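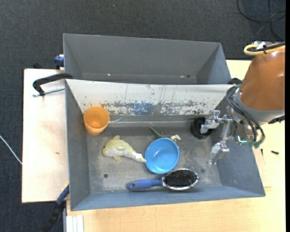

Gandthorpe Allotment and Garden Society
Minutes of the general meeting held on 07/01/2024 in the upstairs room of the library

In the chair: Beatriz
Minutes: Nhung Đoàn
Apologies: Colin, Mrs Adeyemi, both plot holders from the Pendik Road end

1. Minutes of the last meeting
The minutes of the October meeting were read and accepted with one correction. Under item 4 it was written that the lower gate will be painted. It should be written that the lower gate will be repaired, and painted only if there is paint left.

2. Matters arising
The lower gate is repaired. There was no paint left.
The letter to the council about the parking on Flania Lane was sent in October. We have had a reply which says that our letter was received. Beatriz will write again and ask for a date.

3. Water
The main discussion of the evening was about water. In last summer the tank near the top path was empty by the middle of the day on many days, and the members with upper plots had to carry water from the bottom tap. Graham proposed that we buy a second tank. He has asked for a price, and it is 200 pounds with delivery, but without the stand.
Several members spoke. Irena said that a second tank is useful only if the pipe to the first one is made wider, otherwise we will have two tanks which fill slowly. Graham answered that the tank would fill in the night. Irena did not agree, and it was decided to measure how long the present tank needs to fill before we spend money. Graham and Irena will do this together on a dry day and report at the next meeting.
It was also repeated that hosepipes must not be left running without a person next to them. This is already in the rules, number 10.

4. Rents
The rent for a full plot stays at 68 pounds for this year. Half plots pay half. Members who have not paid by the end of February will get a reminder, and after this the plot is offered to the waiting list. Mr Hallam asked if it is possible to pay in two parts. Agreed, if the member asks before the rent is due.

5. Empty plots
There are 3 plots without a holder at the moment, all on the north side beside the hedge. They are shady and the soil is heavy. Beatriz suggested to offer them as half plots, because new members often find a full plot too much work in the first year. Agreed by all present, with the exception of Mr Hallam, who thinks that the paths between half plots are always badly kept.
It was asked who is responsible for such a path. After some discussion: both neighbours, each to the middle.

6. Seed order
The order to Trindade Seeds will go in the last week of January. The lists are on the board in the hut. Please write the full name of the variety and not only "beans" — last year we had to telephone eleven members. Seed potatoes are ordered separately and must be paid when you put your name on the list.

7. Bonfires
A neighbour from the new houses complained about smoke on washing. Members are reminded that fires are allowed only after dusk, and only from October to March. Wet leaves should go on the compost. Irena offered to show new members how to build a leaf heap — those who are interested can find her on her plot most mornings.

8. Any other business
The padlock of the hut is stiff. Graham will bring oil.
Somebody has left a pair of green boots, size 7, behind the hut door. They will stay there until the next meeting.
Mrs Adeyemi asked by letter if the summer show can have a class for dahlias again. It was put on the agenda for the next time, when she can be present.

9. Next meeting
First Sunday of March, same room. The library has asked us to put the chairs back against the wall when we leave.

The meeting was closed at ten to nine.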